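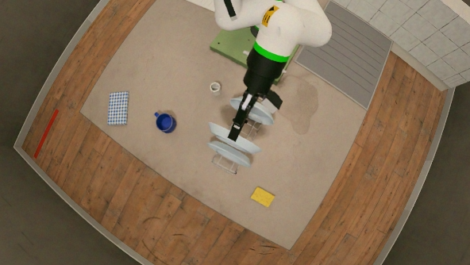
Robot arm above a set of upright dishes. Computer rendering.

Dendcombe opens its traffic control room to residents

Apr 19, 2022

The town's traffic office let residents into its control room on Trirkell Avenue for the first time since the signals were rewired, and most of the questions were about one intersection.

Tomomi Sugawara, the signal engineer who led the tour, put the counts for Kudo Street and Ostura Road up on the wall screen. The morning count was 2,238 vehicles. The evening count was 2,428. Left turns from Kudo Street back up past the library at both times, she said, and the full signal cycle is already 105 seconds long.

Visitors asked for a left-turn arrow. Sugawara said one is planned for June, along with new paint at the crosswalks. Parking within 20 feet of the corner will be removed on the north side. A man who runs a shop there objected and was given a comment form.

The group then saw the repair bench, where old signal heads are stripped for parts, and the desk where calls about dark signals come in. Calls after hours go to the police dispatcher.

Comment forms can be dropped off at the front desk.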